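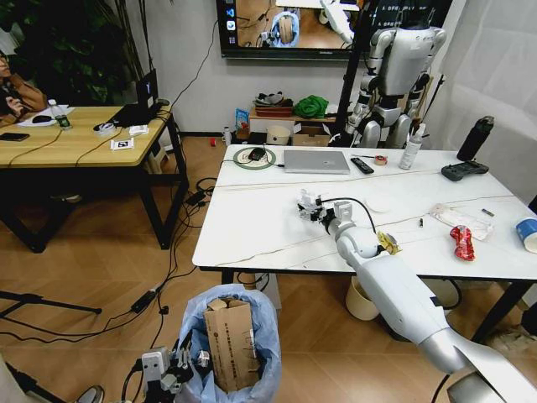 It will water itself, a tenant at Hiklow Court remembers being told when the green roof was put to the vote, and it will keep the top floor cool as well. She voted for it. She now carries a watering can up four flights in dry spells.

The roof went on two summers ago: 441 plastic trays of sedum, sold under the name Testa and fitted by Irero, over a block of 46 flats. Each tray has a hollow base meant to hold rain and feed it back to the roots. The leaflet promised a 30 per cent cut in water running off to the drains. I asked what that was measured against and was sent the leaflet again.

I like green roofs. I have one on my shed, and it does very little except look nice in June. What bothers me is how quickly a thin layer of grit and stonecrop gets talked up into a drainage plan, a cooling system and a nature reserve.
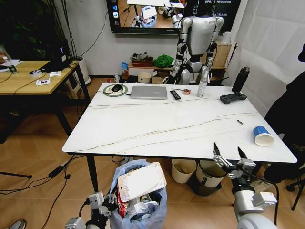 You can't judge it on two years, Irero replied when I put this to them, and plants on a roof take time to knit together. Fair enough. But the service charge went up in the first year, and the savings were printed without any mention of waiting.

Then there is the soil. The trays are 50 millimetres deep, fine for sedum and hopeless for most of the wild flowers in the drawings that hung in the lobby. Shallow trays also fill quickly. After a wet week in January the bases were brimming, and the next downpour had nowhere to go but the gutter.
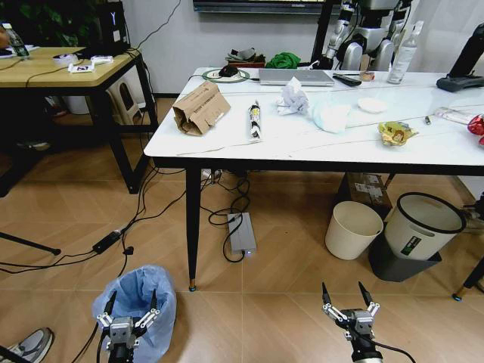
Over at Cleritz, a smaller scheme went the dull way. It has deeper soil on half the roof, bare gravel on the rest, and a gauge on the downpipe so the figures can be checked. It cost more to hold up and it won't win a prize. I would still like to see its numbers before anyone at Hiklow Court is asked to pay for a second roof on the bike store.
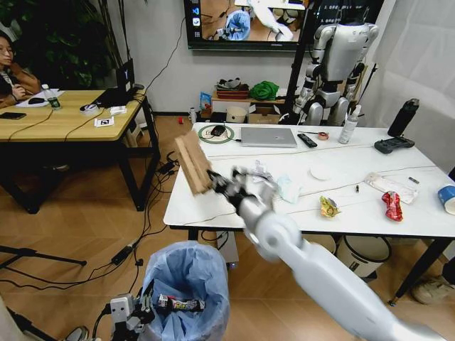
Folded cardboard held above the near corner of a white table.

The vote on that is due in spring. The leaflet is already out, with the same 30 per cent on the front.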